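Our little board moved to Kallow in October and I am still grinning. If you ever hung out on Tosero (the one with the orange banner, yes) you know how slow it had gotten. Pages took ages, search was broken, and half the avatars had gone missing.

Divina Dagdag did the import, all 244 threads of it, and stayed up until 2 in the morning fixing the quote tags by hand. What a hero! I picked the colors and argued for a bigger reply box, which I got.

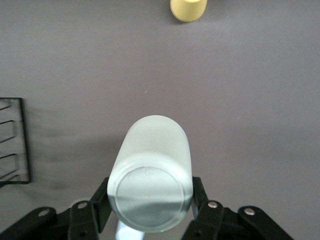

Issue 9

The part I love most is the new welcome corner. People introduce themselves, somebody waves back, and before you know it they're three pages deep in a thread on sourdough or old radios. Aileen Lagman posted her first question there and had 25 replies by dinner – on our old board that would have taken a month!

Signatures are back too, but please keep them short. I'm still sorting out the email alerts, so if you get the same one twice, just send me a message with your username and I'll poke at it.

Next up is a swap section. I can't wait!

Recent posts
Trying out Pivix for thumbnails
Buenaventura meetup notes
Why I still like signatures
Picking moderators for a small board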